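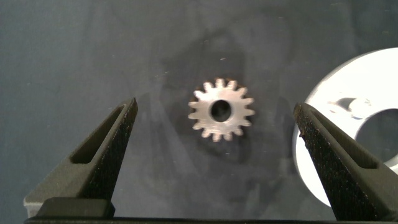 Teaching the gear task by remote control

Dakero has finished recording the gear placement task on the two-arm bench at Jandside. The task is short to describe: take a small spur gear from the mat, carry it to the round plate, and seat it on a pin. An operator drives the arms by remote control through the whole movement, and the joint positions are stored together with the views from the wrist and head cameras.

The set now holds 745 recordings, made by two operators, Kirsty Clegg and Kieran Tunstall. A further 69 were rejected on review, mostly for long pauses in the middle of the approach. A pause does no harm to the gear, but a model trained on it will learn to wait at the same point.

Both operators began with the Nillasix hand controllers at full scale. At that setting a small tremor of the wrist shows up at the finger tips, and the last part of the descent was untidy. Wissam Kanaan reduced the motion scale for the final approach and left the rest unchanged. 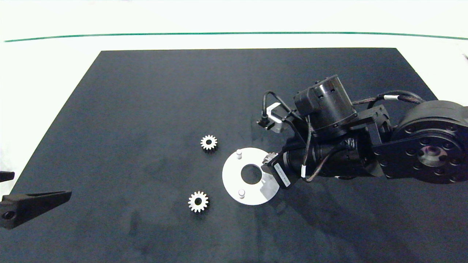
The starting layout is altered between recordings. The plate is turned, the gears are moved, and the arms return to a slightly different rest pose. Without this the model tends to memorise one path across the mat. The work surface stays dark throughout, as the pale parts are easier to pick out against it.

Grip is the other point of interest. The fingers should close on opposite sides of the gear and leave the bore clear, so that the pin can enter from beneath. Operators are asked to open the fingers wide before descending and to close slowly. If the gear tilts in the grip, it is put down and picked up again, and the correction stays in the recording. Roy Parsons argued for keeping these corrections and the first training run will include them.

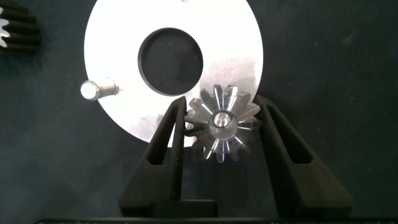
Spur gear held between the finger tips, with the plate behind.

Training starts once Lorraine Hollis has checked the camera timing. Results on meshing two gears will follow in January. Requests for access to the recordings should go to Wissam Kanaan.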